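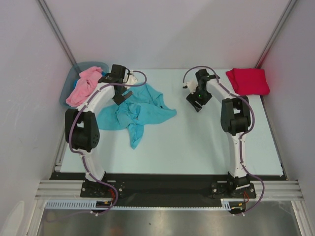 Saturday, sorting table. Pink in the bin, turquoise spread out next to it, red folded in the far corner.

Rag Sort, May

Quick page, more words than pictures this time. Typing this up between loads so forgive the spelling. This is the Kirkasard cloth drive, third year, same as before: people bring in old cloths, we wash, sort, fold, and send them on to the repair shop at Mercado and the kids' art room on Hatent Street. Total so far is 2527 pieces. Last year we stopped at 1161 so yes, big jump, and yes my back knows it.

The rest of the page is notes to go with the picture, color by color, mostly for the folks who asked how we're doing it now.

Pink
Went in the bin in a heap. Bin cloths don't get folded until the end, no point doing it twice. Some bright blue in there with it too, you can spot bits behind and beside the pink. Blue and pink can share, they go to the same shelf at Hatent anyway.

Turquoise
My favorite of the lot. All rumpled, bunched up in the middle with a twisted tail at one end. Flatten first, THEN fold. If you fold over the bunch you get a lump and the whole stack leans. Ask me how many stacks I redid in the first week.

Red
Folded, thick bundle, set off by itself in the corner. Reds always go by themselves. We had a bad wash two years ago and everything came out the color of ham. Thaddeus Tran still has one of the pillowcases and brings it up every spring.

Couple of things people keep asking

Size? Anything from a napkin up to a bath towel. Bigger than that, call first. Sheets are ok if you cut them in half, we don't have the table room.

Do they need to be clean? Please. We wash everything again but please.

Buttons, zippers, snaps: cut off and put in the coffee can by the door. The can is full again. Someone take the can.

Stacks are 40 to a box now. We tried more and the boxes split on the stairs. Tape the bottom both ways.

What are they for? Mercado uses the plain ones for patching and for wiping down bikes. Hatent wants color, as much as you can give them, they're making the long banner again. Last one was all yellow and orange, this year they asked for reds and blues and greenish stuff so the turquoise is going straight there.

Still short on green. Also short on boxes. Skolletti Bakery saved us a pile of flat ones, thank you thank you, they do smell a little like anise but nobody has complained.

Last pickup from this round was 209 pieces, mostly kitchen towels, a few tablecloths with the hems gone. Good stuff. One had the whole alphabet stitched along the edge, no idea who sent it, if it was yours by accident let me know before it goes in a box.

Next drop off is Saturday, doors at 9, side entrance becuase the front one sticks. Bring bags back if you borrowed the big blue ones. More pictures when the banner is up, probly not before.

Washer just buzzed. Gotta go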